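Restroom rules for cleaning robots now in effect

The working rules for robots in restrooms, tried out at the Walport building since April, now apply at all our sites. Princess Salazar wrote them up after going through 181 shift reports from Walport and Makden. Of those, 38 mentioned a tool used in the wrong place or put back in the wrong holder, and most of the changes deal with that.

Tools used on a toilet stay with toilets. A brush that has been in a bowl does not touch a sink, a counter or a door handle, and the arm does not pick up anything else until the gripper has been wiped down with the approved cleaner. Gripper covers are changed at the end of every shift, or sooner if they are torn.

Before a bowl is cleaned, the seat and lid go up together and the operator checks that they will stay up. The brush is held by the handle, well away from the bristles. Wastebaskets may be left where they stand if the arm can reach past them. If it can't, move the basket by hand before starting.

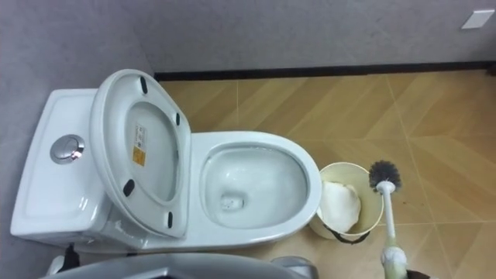 Speed limits are the same as before for open floor, but inside a stall or a single restroom the arms run at the low setting. The door sign goes up first and comes down last. If a person walks in, stop both arms and wait until they have left.

The Vogler checklist is still the one to use for daily sign-off. Line 93 has been reworded to cover gripper covers, so please throw out old printed copies. Questions about the wording go to Princess.

Wakum Building Services Newsletter | Contact the editor | © 2023 Wakum | Back to top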